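Clear Surfaces and the Case for Keeping Things Out
By Lovely Tan
July 26, 2025

The Plenura Residents' Bulletin has printed a good deal of advice on storage over the years, most of it in favor of closed doors. The advice is consistent: a counter should be bare, a tool should be in a drawer, and a cable should be out of sight. The writer wishes to enter a respectful dissent.

The position taken in this essay is that a shared workroom or kitchen is better served by a modest amount of visible clutter than by a strict rule of empty surfaces. The Bulletin's June issue set out the opposing view with some force. It proposed that each household in the Hendricks building clear its counters by 9 every evening, and it recommended the Lanero cabinet system for the purpose. Residents were told that a cleared counter encourages calm. It may. It also encourages residents to buy a second of whatever they cannot find.

The difficulty lies in the small and awkward objects. Plates stack, and towels fold. A single pointed stick does neither, and a short plastic hand tool with a wide head will jam any drawer of ordinary depth. Such items have no natural family. When a rule requires that they be put away, they are put away badly, in the nearest available box, among things of a different size and use. The floor then receives what the boxes will not hold, together with the cords and cables for which few cabinets are designed.
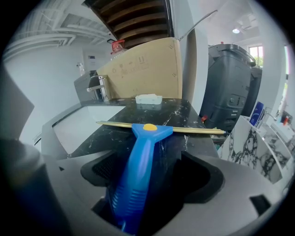
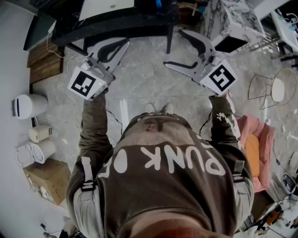 It is sometimes argued that dark countertops make the problem worse, as every pale item shows against them. The writer takes the opposite view. An object that shows is an object that can be found, and it can be returned to its owner. The Hendricks building chose its finishes for appearance, and the result has been useful in a manner the architects may not have intended.

Cardboard deserves a separate word. The Bulletin has asked that shipping cartons be flattened and removed on the day of delivery. This is reasonable for the hallways, where the fire rules apply. Inside a room, however, a large sheet of cardboard is a working material. It protects a wall, shields a surface from glue or paint, and costs the resident nothing. A sheet kept for a month and used twice has earned its place.

Seating should be treated in the same way. Chairs that do not match are often the first things to be removed in a general clearing, and their absence is noticed the next time guests arrive. A chair in an unexpected color is still a chair.

None of this should be read as a defense of neglect. Cables should not cross a walking path, and bins should be emptied before they are full. The writer would also support a fixed tray on each shared counter – the plain Plamex kind is sufficient – into which any unclaimed item may be placed for 14 days. After that period the item may be discarded without further notice. The tray should not have a lid.

The proposed rule will be discussed at the next residents' meeting. Those who wish to comment in advance may leave a written note at the front desk, addressed to the Bulletin.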